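Gripper let go mid-lift, twice now. Anyone else?

raff_v
Posted Saturday, 4:10 pm

Hi all, long-time lurker. I've got a Diketti two-finger gripper, the handheld one, and it's done something I don't love. I was picking chopsticks out of a holder on the dining table, nice and slow, and the fingers sprang open on their own. No trigger, no warning. One chopstick went flying across the room and the dog thought it was Christmas. Firmware is whatever it shipped with, and I'd done 357 cycles by the counter.

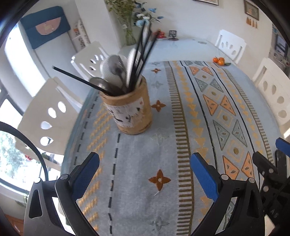
The fault only seems to show up when I'm near full open to begin with. I close on something, it holds for a second or so, then bang, back out wide. The blue pads look fine to me, and they've still got their texture, so I doubt it's slip. It's those two black linkage arms I'm side-eyeing, especially the pivot screws at the top. Has anyone had one back out?

bitna_ahn
Mine did that! Loose pivot screw on the left arm. Quarter turn and a dab of threadlocker, been good for more than 200 cycles.

lotska_fan
Respectfully, no. A loose pivot gives you wobble, it doesn't throw the fingers open. That's the controller losing position and running back to home. Check the cable where it flexes, I'd bet you a beer it's broken inside the jacket.

bitna_ahn
Well, mine stopped doing it, so I dunno what to tell you.

lotska_fan
You also moved the cable to get at the screw, didn't you?

bitna_ahn
...maybe.

Eliseo X
Whichever it is, please stop using it near your face until it's sorted. Mine pinched me badly in February and I lost a fingernail. Unplug before you put a screwdriver anywhere near those arms, and wear glasses.

raff_v
Fair call, it's unplugged. There are metal spoons in that holder too and I don't fancy one of those at eye height. I'll wiggle-test the cable tonight and do the screws after, one at a time so we know who owes who a beer.

Eliseo X
Good man. Post the fault log if it kept one.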